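Diary, May

Up at six to get the washing machine through a full cycle before the water pressure dropped. Pressure at the kitchen tap was already poor. I timed a one-litre jug: 11 seconds, which is slow but within what we have had all month. Cleaned the filter on the inlet hose, found grit and a flake of limescale, refitted it with a new washer. The time for the jug did not change, so the fault is upstream of us and can stay there.

The main work of the day was the back bedroom. It has been used as a store since the winter and had reached the point where the door would not open past the end of the bed. I want the bed back in service by the end of the month, when Lakshmi Poojary comes to stay for her course. She has slept on worse, by her own account, but I would like the room to be in order.

Method, as last year: everything goes on to the bed first, whatever shelf or drawer it came from. From the bed it is sorted into keep, give, recycle and bin. Nothing goes back on a shelf until the shelf has been wiped and has dried. The bed is the right height for it (my back objects to the floor) and has the further merit that one cannot sleep there until the job is finished.

Measured the shelves before starting. The alcove unit is 696 mm between the uprights, which is narrower than I had written in the house book. The old figure must have been taken from the outer faces. Corrected the book. It explains why the Lesby boxes bought in the sales never went in side by side. They are fractionally over half the width each. One box and a row of books will do instead.

Top shelf: spare curtain rail, brackets in a bag, the hand steamer, two lampshades. One lampshade has a split ring and goes. The steamer I filled and ran for ten minutes over the sink. It spat brown water for the first minute or so and then ran clear. Kept, with a note tied to the handle to descale it before next use.

Second shelf: paperwork, wrapping materials and the drawer of bathroom and hair things that was emptied in a hurry when the basin was replaced. This is the slow part of the room. Paper takes three times as long as anything solid. I gave up reading the backs of receipts by half past ten and settled on a rule: if it is for an object we no longer own, it is recycled unread. Guarantee for the Veltura fan heater kept, as the heater still has a year to run. Guarantee for the previous heater recycled.

The strips and offcuts were in with the papers and had tangled. I pulled out what was long enough to be used for tying up parcels and put the rest to one side to be dealt with in a batch.

The printed packages came next. They are a nuisance to store, being broad, flat and slippery, and they slide off any pile they are put on. I tried them upright between the books and they bowed. Flat, on the bottom, with something heavier on top, seems to be the only arrangement that holds. 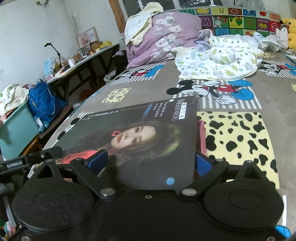

Back bedroom, the dark package with the portrait on it, still on the Mickey Mouse sheet.

The wording on that one is large and pale, and the white label has been stuck over part of it, so I could not get a complete name to enter in the house book. The label itself is in Chinese, which I do not read. The small English print begins "Your friends are always together", which is no help in cataloguing. I have entered it as "flat package, dark, woman with red earring" and given it to the bottom shelf. If anybody wants it they can search under earring.

The sheet needs a note too. It is the grey-brown one with the cartoon patches, and it was on the bed only as a dust cover, but I looked it over while I was there and it has lasted better than the plain ones of the same age. No thinning at the centre that I could find by holding it to the window at lunchtime. One seam at the foot end has opened for the length of a finger. Mended it after lunch with a backstitch in grey thread, doubled, and the repair is flat. It will go back on the bed for Lakshmi unless she protests. The plain white pair can be cut down for cloths.

Lunch at one: rice, the end of the dal, a cucumber. Rang the Shetty shop about the mattress protector. They have the size but only in the quilted version, which adds to the height and makes the fitted sheets ride up at the corners. Asked them to hold one until the evening all the same. I can put elastic straps across the underside if it comes to that.

Afternoon: third shelf and the floor. The third shelf had sagged at the middle. Laid the long rule across it and could slide a pencil under the rule at the centre, so it has been carrying too much for too long. Turned the board over, which is the cheap answer and will last a year or two. The screws into the left upright had worked loose. Took them out, packed the holes with matchstick and glue, and left them until four before driving the screws back. Held well. I should do the right side while I remember, although it shows no movement yet.

The postal scale turned up behind the skirting heater, under a pillowcase. It needs a new battery. With one in, it read 211 g for a tin of beans sold as rather more than that, so either the scale is wrong or the tin is. Tested it against a one-litre bottle of water, which ought to come out at 1000 g plus the bottle, and it was short again. The scale is wrong. I reset it by the procedure on the underside, which takes two hands and a third for the tin, and it then agreed with the kitchen balance to within a gram or two. Kept.

Floor: vacuumed twice, the second time with the narrow nozzle along the skirting. The Sutitz vacuum loses suction when the bag is past half, whatever the indicator claims. I now change the bag on feel. There was a great deal of hair and lint under the radiator, and one curtain hook, which completes the set for the landing.

Wiped the shelves with warm water and a little washing-up liquid, then again with plain water. Window open on the first catch. The top board was dry within the hour, the lower ones took until nearly five because the air does not move down there. Next time I will start with the lowest shelf.

Reloading order, for the record:

Top: curtain rail, brackets, steamer, good lampshade.
Second: one Lesby box of papers, books to the right of it.
Third: spare bedding, light things only.
Bottom: flat packages, with the sewing machine case on them as a weight.

The sewing machine case fits with two fingers of clearance at the front. It has to go in handle first. I tried it the other way and it fouls the bracket.

Took the give pile down to the hall and the bin pile out to the back. The recycling would not all go in one sack, so the remainder is behind the kitchen door, where I shall fall over it. Short strips went in the bin in the end. I had thought of using them as packing in the parcel box but they shed bits.

Collected the mattress protector at half past six. Quilted, as they said. Put it on to see, and the corners of the fitted sheet do ride up, on the wall side more than the other. Cut four lengths of elastic and sewed two of them. My eyes were tired by then and I stopped.

Supper late, toast and an egg. Left hand sore from the screwdriver. Rain after nine, so I went up and closed the window.

Remaining for the back bedroom: two elastic straps, screws on the right upright, bulb for the reading lamp, drawer liner. Ask Lakshmi which train, and whether she wants the desk in there or would sooner work downstairs.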